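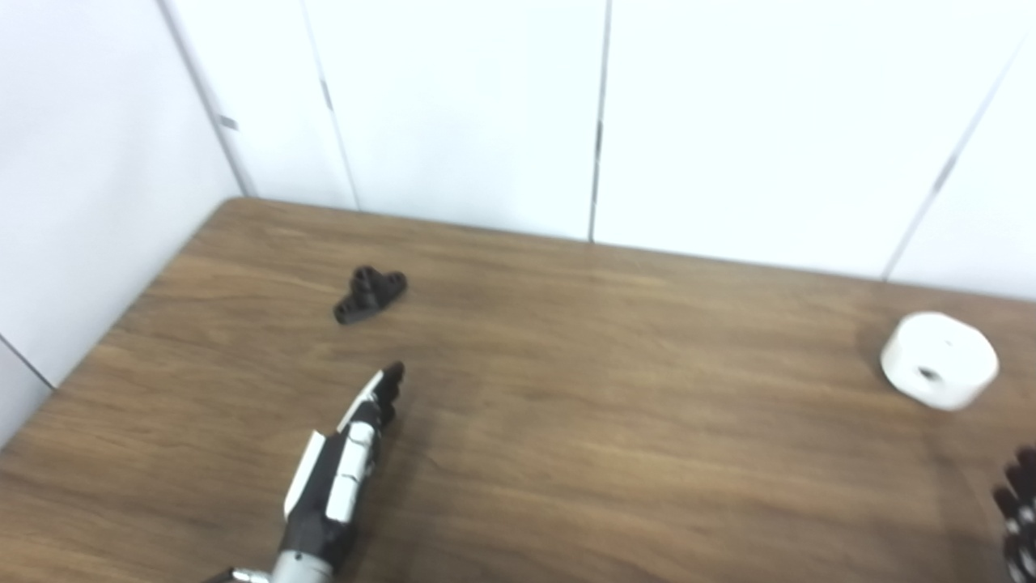
14 November 2023
Vornville, bench 2
Orka trial, hands on loan from Pumel

Second week with the Orka pair. Leanne wants a yes or no on buying before the loan runs out, so I am writing down more than usual.

Setup as left last night. Both hands mounted, left one recabled at the wrist after the connector worked loose in October. Maxence put a strain relief on it and it has not dropped out again. Controller firmware is the one Pumel shipped. There is a newer one on their download page but the release note is two lines long and I would like to finish the grasp runs on one version.

Morning: left hand, black bracket, flat on the table, fingers together on approach. The bracket is a bad part for any hand. It is thin and lies flush with the wood, and there is no edge to get under. Tried the stock pinch first. The fingertips land on top and push the part away. Then dropped the approach angle and slowed the close, which got it up in 5 tries out of 6. The miss was a slip on the long arm of the bracket. Apolline thinks we should pinch across the body near the holes and leave the arm alone. Will try that tomorrow.

Right hand, white cylinder: no trouble. Preset "wide grasp" works from the side with no changes. Do not use the preset from above, it closes too early and taps the rim. Perrine has the joint values for the side grasp in her folder, copy them from there and not from the Pumel manual (the manual has thumb and index swapped in the table on the left hand page).

Cycle count on the left hand at lunch was 1,064. Checked finger play by hand afterward. Index and middle feel the same as on day one. Ring finger has a little side movement at the base. I did not measure it on day one so I can't say if that is new. Marked it with tape and will check again Friday.

Things I like so far:
Fingertip pads come off with one screw and go back on in the same place.
The hand keeps its position when the controller restarts.
Quiet enough to talk over.

Things I don't:
Homing has to be done one hand at a time. Starting both together gives a timeout on the right, every time.
The force reading drifts once the hand has been working for a while. Re-zeroing fixes it but there is no way to do that from a script, you have to click the button in their panel. This is the big one for us.
Spare tendons are sold only as a full set per hand.

Called Pumel after lunch and spoke to Timothée Joly. He confirmed the homing problem and says to put a delay between the two hands, which we were already doing. On the zeroing he says there is a command for it that is not documented, and he will send it in writing. If it works I would change my mind on the force reading. He also quoted the service plan: yearly check at their place, loan unit while ours is away. Return shipping is on us. Asked for that in an email too.

Comparison with the Huet gripper, since Leanne will ask. Huet is faster and would have done the cylinder all day. It could not pick up the bracket at all with the standard jaws, and we gave up on it after one afternoon. For kitting mixed parts the Orka is the better fit. For a line with one part I would not pay for it.

Late afternoon: handover test, left to right, cylinder only. Stopped it early. The right hand comes in low and the two wrists get close enough that I did not want to leave it running unattended – the collision margin in the config is set for the old arms. Maxence is updating the model.

To do
– pinch across bracket body (Apolline)
– new collision model before any more two-hand runs (Maxence)
– chase Timothée for the zero command and the service terms
– check ring finger play, left hand
– order form for pads, grey ones, not the soft ones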